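Handheld grippers: jaw drift after re-grommeting, station 9
Forum > Cell Setup and Maintenance > End effectors and hand tools
16 replies, page 1 of 2

pivach_bench
Posted 7:42 AM

Looking for a second opinion on a wear problem. Our laundry station has a pair of handheld parallel grippers, left and right. Linkage is molded plastic running on brass grommets. The right tool has started closing off center. With the trigger fully released the gap looks even. Under load the broad finger leads and the narrow one trails, so the cloth gets dragged sideways before it is clamped.

What I have done so far:
Replaced the two grommets directly under the fingers.
Checked the return spring against a new one, same free length.
Cleaned the pivots with isopropyl, no oil.
Re-ran the zero routine with the jaws closed on nothing.

The tool has 3750 cycles on it since the last full rebuild. Left tool is at 2687 and closes square. Firmware is identical on both.

Before I strip the whole linkage, is there anything else worth checking?

trulla_tech
Posted 8:15 AM

Which grommets did you fit, flanged or plain? If you changed only the upper pair, you have new bores on top and worn bores at the bottom. The linkage will find the slack wherever it is. Change all of them on one side or leave them alone.

pivach_bench
Posted 8:22 AM

Plain, pressed from the back. The lower ones measured fine with the pin gauge so I left them.

Baláž_M
Posted 8:40 AM

A pin gauge will pass a bore that has gone oval. Rotate the part and measure twice, at right angles. We scrapped a full set in September that had all passed the pin.

Second thing. You zeroed with the jaws closed on nothing. For thin stock I zero on a shim the thickness of the material. Otherwise the finger tips touch first at one corner and the routine stores that as closed.

k_havlicek
Posted 9:03 AM

I disagree on the shim. Zero on bare tips, always. If you zero on a shim you have a number that is only good for that shim, and the next person on the station does not know it. The offset belongs in the task file.

I do agree with Trulla about replacing the whole side.

Pivach, what is the tool closing on when it drifts? Fabric bunch, edge, zipper? The load on the linkage is different for each one. And post pictures of it in use, a tool on a bench mat shows very little.

– Kazimír Havlíček

pivach_bench
Posted 10:31 AM

Zipper tape is the worst case. Loose cloth it will pick without much complaint. The task is garments in a basket and a mesh laundry bag with a zipper, both tools in use.
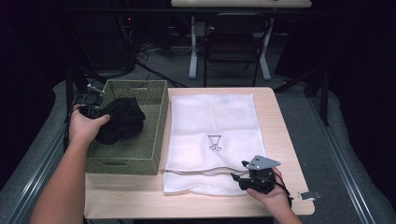 Both tools at the station, bag flat on the table.

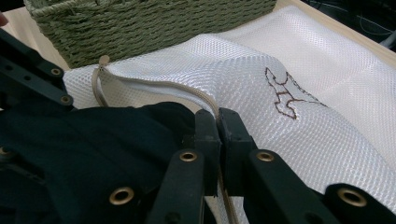

Close view of the fingers on the zipper tape.

k_havlicek
Posted 10:50 AM

Useful, thanks. Comments on the second picture first. The fingers are not the same width, and the tape is a narrow ribbed band standing on edge between them. If the pad on the broad finger is worn toward one side, the tape will sit in the worn part and push the narrow finger out at an angle. You would read that as linkage play. Pull both pads and put a straightedge across them before you press out any more brass.

In the first picture, look at the cable on the right-hand tool. It trails down toward the table edge. Is there any strain relief on it?

pivach_bench
Posted 11:04 AM

One cable tie at the tool body, nothing at the table. Pads have never been off. I will pull them at lunch.

tamach77
Posted 11:12 AM

The cable will not move the jaws off center. It hangs off the body, and the body is in somebody's hand. The linkage never sees that load. I would leave it out of this.

k_havlicek
Posted 11:20 AM

It does not move the jaws. It rolls the tool. The operator corrects the roll with the wrist and the fingers arrive at the tape out of square. Same symptom, different cause. I have seen it on two stations, both cured with a clip and some slack at the table.

tamach77
Posted 11:26 AM

Then it would show up on loose cloth as well, and he says it does not.

Baláž_M
Posted 11:38 AM

It would not show on loose cloth. You can pinch a fold of cloth from ten degrees off and still get it. Tape on edge is less forgiving. That test does not separate the two causes.

To separate them, clamp the tool body in a padded vise with the cable hanging free and close on a scrap of zipper tape. If the broad finger still leads, it is pads or linkage. If it closes square, look at the cable.

trulla_tech
Posted 11:45 AM

What he said. Use scrap with the teeth running the same way as on the job. Close it several times, not once.

pivach_bench
Posted 1:17 PM

Results, in the order I did them.

Vise test, cable free: broad finger still leads. Smaller offset than in the hand, but it is there on every close.

Pads off: the broad pad has a visible groove on the inboard half. The narrow pad is flat.

New pad on the broad finger, same test: closes square on tape. Linkage not touched.

Lower grommets, measured twice at right angles as Baláž suggested: one is oval. Not by much, but I would not have caught it with the pin alone.

tamach77
Posted 1:25 PM

So pads. Cable had nothing to do with it.

k_havlicek
Posted 1:34 PM

He had a smaller offset in the vise than in the hand. Something accounts for the difference. Clip the cable anyway and re-zero on bare tips after the pad change. The stored value is for the old pad.

Baláž_M
Posted 1:41 PM

On a shim.

pivach_bench
Posted 1:58 PM

Zeroed on bare tips for now, since the left tool was done that way and I want the pair to match. Full grommet set for the right side is on order – plain, same press fit. Clip for the cable goes on this afternoon.

One more question. Does anybody log pad changes separately from linkage rebuilds? Our sheet has a single cycle count per tool and I have just put a new pad on at 3750 with no place to write it.

trulla_tech
Posted 2:10 PM

Separate column for each. Pads left, pads right, grommets, spring. Reset only the one you changed.

Page 1 of 2 | Next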